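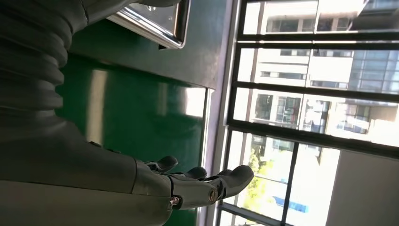 I'd been trying to get into the Vakener open house for two winters, and on 1/8/20 I finally got a spot, number 21 on the list, which meant the afternoon group and no donuts left. Fine! I wasn't there for donuts. I was there because a friend had told me they let visitors drive the arms.

The workshop is upstairs, past a bike room and a very slow elevator. Cuiping Fang met us at the door, handed out badges and got right to it. Vakener doesn't build robots. They buy the arms and then spend months teaching them kitchen and cleaning jobs, and the teaching is all done by people, either by grabbing the arm and moving it through the task or by steering it from a chair on the other side of the room. She calls each run-through a "demo," and by the end of the day I was saying it too.

We started with the hands-on kind. You press a button, the arm goes slack (slack-ish, it still feels like walking a big dog), and you guide it where it should go. The task was wiping down a counter. My first try was terrible. I kept pushing from the hand when you're supposed to push from the forearm, so the wrist swung around and the cloth ended up on the floor. Yaqin Zhong, who has done this all day long since December, showed me how to stand with my hip against the table and walk with it. Much better after that, though she still threw out two of my runs for being jerky. Apparently the robot learns your bad habits right along with the good ones.

Then the remote station, which is what everybody came for. You sit down, slip your hand into a glove controller, and watch the view from the robot's wrist on a screen. Oh, it messes with your head! The picture tips over every time you roll your wrist, so the windows lean, the buildings outside lean, and your own stomach leans with them. There's a big green panel next to the window, all shiny with daylight, and I spent most of my first minute trying to figure out whether my fingers were in front of it or about to hit it. Three fat gray fingers, a couple of brassy screws in the side of the hand, and no sense of depth at all. Peiyu Ye stood behind me going "slower, slower, slower" until I finally was slow.

My job was to reach toward the window frame and stop just short of it, then back off. That was the whole thing. It took me 4 tries. The guy after me, Sajib Miah, got it on his first and was extremely nice about it, which made it worse.

I asked Peiyu why anyone would want a demo of stopping near a window. She said the window-wiping task they're building, nicknamed Feng, falls apart if the arm doesn't know how to approach the glass, so they collect the approach by itself before anyone adds a cloth. The wall chart had the tally for Feng at 1211 runs. Mine weren't going to be added, she told me kindly.

We finished with coffee and a short talk from Silviu Bratu on sorting good runs from bad ones. He had a slide with 94 little squiggly lines on it, all the same reach done by different people, and you could pick out the beginners right away. I'd have liked more of that and less of the software tour before it, to be honest.

If you go, wear flat shoes, eat first, and ask for the glove station early because the line gets long. Street parking was hopeless, so I left the car at the Kaseo lot and walked over. Sign-up for the next one goes through the front desk, and they only take names by phone.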